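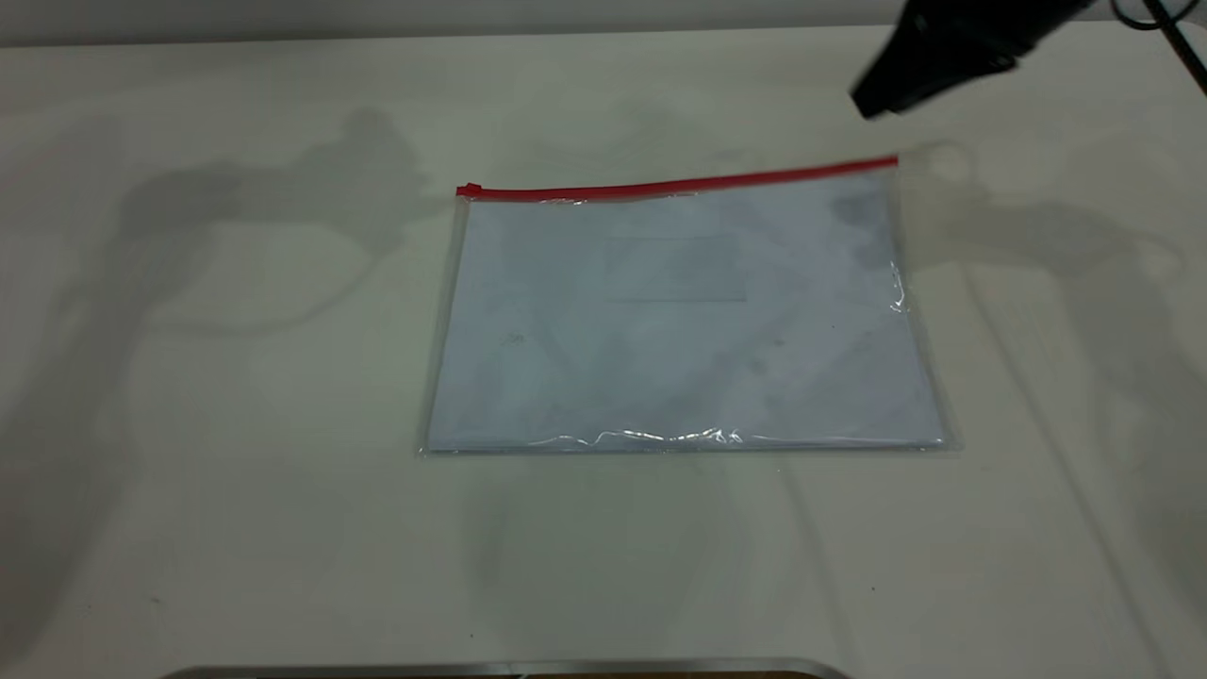 Slide 1. Clear pouch, red zipper, paper inside.

Talks Workshops Reading Room Hours Contact

Events > Talks > Speaker Notes > Household Paper

27th June, by the Ó Flaithearta Reading Room

WHAT TO KEEP AND WHAT TO BURN: NOTES

Opening. Wait for the chairs to stop. Slot is 45 minutes with questions, so be into the first story by the time the latecomers have found the radiator.

Ask who here knows where their birth certificate is. Hands go up. Ask who could find it by lunch. Watch the hands come down.

Say: I spent most of November going through a dead relative's sideboard. She had kept every gas bill since she moved to Killska, in order, with the envelopes. She had not kept the deed to the house. The deed was with a lawyer who had retired, and the lawyer's files were in a storage unit in Tumuvum, and the storage unit wanted to see the deed.

(Pause. This gets a laugh or it doesn't. Move on either way.)

Section one: why we keep too much

Paper feels like proof. A receipt for a toaster seems to promise that one day someone will challenge you about the toaster. In my relative's sideboard I found 533 receipts, and I am sorry to say I know that because I typed them into a spreadsheet before it occurred to me to stop. The oldest was for curtain hooks.

Mention the guilt. People can't throw out anything with their own name typed on it, especially if it came in a window envelope. Junk mail with your name spelled right is the hardest of all.

Section two: the short list

Go slowly, they will be writing.

Birth, marriage and death certificates. Adoption papers, military discharge, citizenship papers. Wills. Deeds and titles. Insurance policies that are still in force (the lapsed ones are souvenirs). Tax returns: follow the current rules, and tell them to look the rules up themselves — I am not an accountant and I've been mistaken for one at parties.

Expect a question about school reports. The answer is that they are sentimental, and sentimental goes in its own box. One box. If it needs a second box, you are running an archive and should apply for a grant.
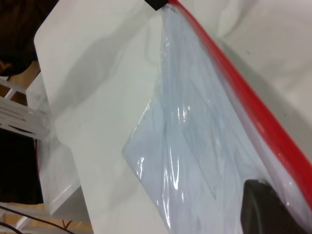

Slide 2. Clear plastic, red seal.

Section three: where it lives

Same place, all of it, and tell one other person. The freezer is a popular suggestion and I have never met a firefighter who looked impressed by it. A safe is fine if someone besides you can open it. My relative had a safe. We got into it after 42 days and it contained the instructions for the safe.

Skip the bit about attics if running late. If there's time: heat, mice, leaks, and the fact that you will be older when you next need to go up there.

Copies. Scan what matters, then name the files like an adult. "Scan 2 final" is no help to a grieving person at a kitchen table. Put what it is, whose it is, and the year.

Local plug: Trurnari, across the square, will shred by the bag. Bring ID, which I assume you can now find.
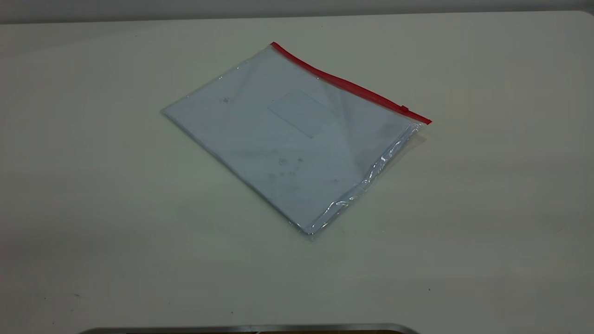

Slide 3. Pale contents, red zipper again.

Section four: the conversation

The hard part of the talk, so put the water down first. You have to tell your family where things are while they would still prefer to talk about something else. Pick a dull afternoon. Don't do it at a holiday dinner, as I did. Everyone assumed I was ill and my brother-in-law started being kind to me.

Write one page. Bank, insurer, lawyer, doctor, who to call about the dog. Date it. Change it when the dog changes.

Questions

Likely ones: shoeboxes (yes, if labeled), old checkbooks (shred), love letters (your business, but decide before somebody else has to read them aloud). If asked about cryptocurrency, look at the clock.

Handouts are on the table by the door. Please take only one, and think about whether you'll keep it.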